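Can a robot do the laundry yet? I spent a morning in August finding out

I have wanted a machine to do my laundry since I was about nine, so when Gater, the small outfit that has been teaching two-armed robots to do chores, said I could come by and watch, I was out the door before I'd finished my coffee. The company has put out its first set of numbers on home chores this month, and laundry is the one everybody asks them about (I certainly did, twice, before I'd sat down).

The short version is that it's getting somewhere, slowly. Gater says it has logged 2601 attempts at laundry jobs so far, and the jobs are chopped up small: open the washer door, pull the basket over, pick up one thing, put it in the drum, close the door. Each of those gets scored by itself, and a run counts as a full load only when every piece of it goes right without a person stepping in. They've had 448 of those. I did the math on my phone in the hallway and it comes to a bit better than one in six, and I'll admit my first reaction was that my nephew has a worse record than that!

What surprised me is which parts are hard. I figured the clothes would be the whole problem, all that floppy stuff, and the door would be a snap. But a washer door is a heavy round thing on a hinge, it swings in an arc, and an arm that pulls in a straight line is going to fight it the whole way.

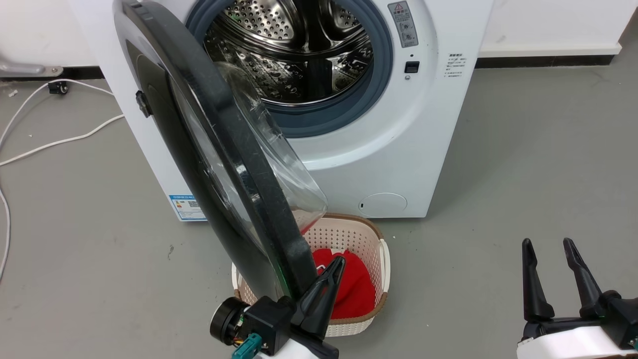 Gater's people say the door ate up most of their spring. You have to get hold of the rim, then follow the swing, then let go at the right spot so your own arm isn't stuck behind the thing you just opened. You and I do that with a hip while holding a phone. And a door that stops halfway is a real nuisance later on, when the other arm comes in with a handful of clothes and bumps it.

Then there's the cloth, and yes, it's as bad as I thought. A shirt never lies the same way twice. Grab it in the middle and the sleeves hang down and catch on the rubber ring around the drum. Grab it by a cuff and you're dragging a long wet-noodle sort of thing through the air. The gripper has two fingers, so there's no scooping up an armload the way I do it, and whatever is underneath in the basket may come along for the ride or may not. Socks are the worst, I'm told. I could have told them that for free.

I asked about speed too, and I was braced for it. The target for this year is a load of 40 pieces in under an hour, loading only, and they aren't there. My own time for filling the washer is maybe a minute if I'm not checking pockets. (I should check pockets. There was an incident with a lip balm.) So nobody at Gater is claiming you'd buy this to save time today. The pitch is that you'd be asleep, or at work, and wouldn't care if it took all afternoon.

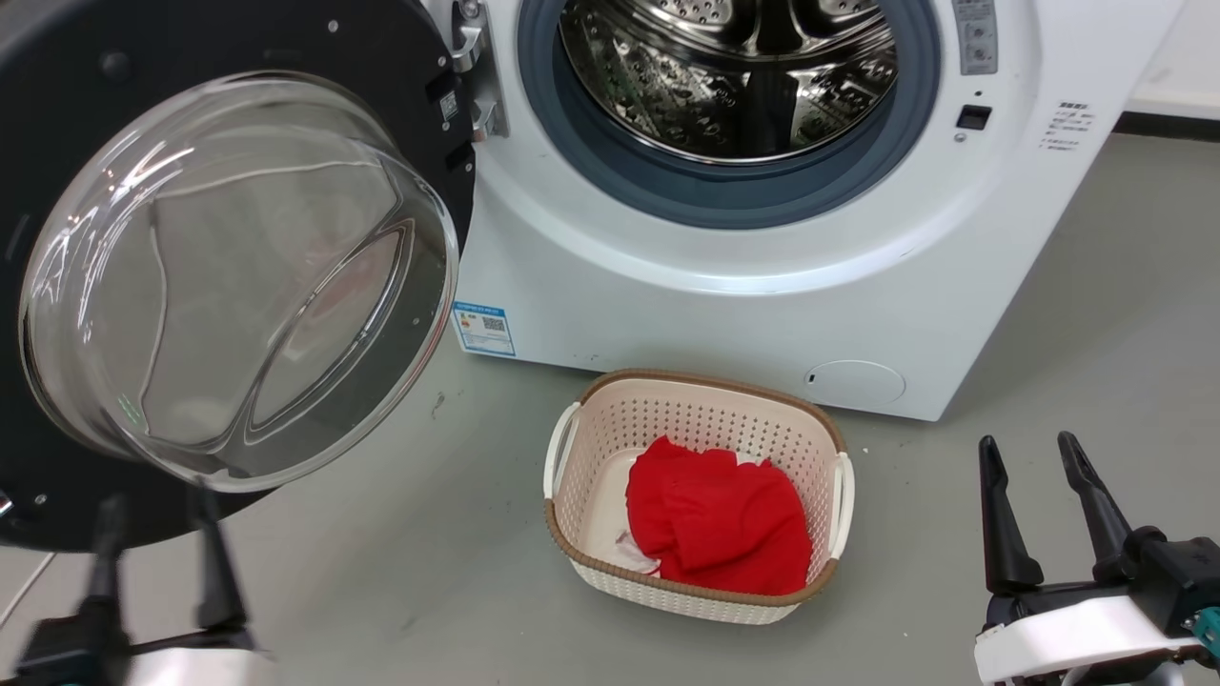 The next step is the one I'm really curious about, and it has to do with other people's machines. A robot that knows one washer knows one washer. Mine at home has the door hinged on the other side and a latch that needs a good yank, and my sister's loads from the top, so good luck. Gater has signed up with Markement, which runs shared laundry rooms in apartment buildings, to try the same chores on a bunch of different models. The plan is 300 sessions before winter, with somebody standing by the whole time to hit the stop button. Folding isn't part of it. Sorting colors isn't either, though I was told it's on a list somewhere, and I hope it's near the top, because one red thing in with the whites is how I came to own so many pink undershirts.

I left wanting one anyway, I can't help it. I'd put up with slow. I'd put up with having the door opened for it, even, if it would just do the bending over and the reaching in, which is the part my back complains about all weekend. 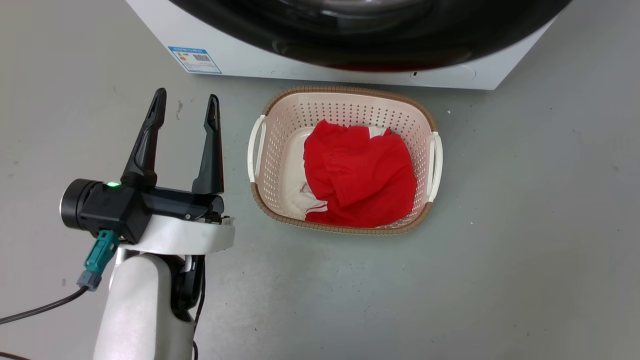

Nadège Barbier wouldn't go that far, and told me she'll be interested the day a machine can empty the washer, find the one sock stuck up at the top of the drum and hang everything before it starts to smell, since filling the thing was never the chore she minded. She also wanted to know who comes out to fix it when it quits with your sheets in its hand, and what that visit costs. I passed both questions along to Gater. On repairs they said it's too early for a price, and on the stuck sock they said they're working on emptying next, with the first tries planned for after the laundry room sessions wrap up.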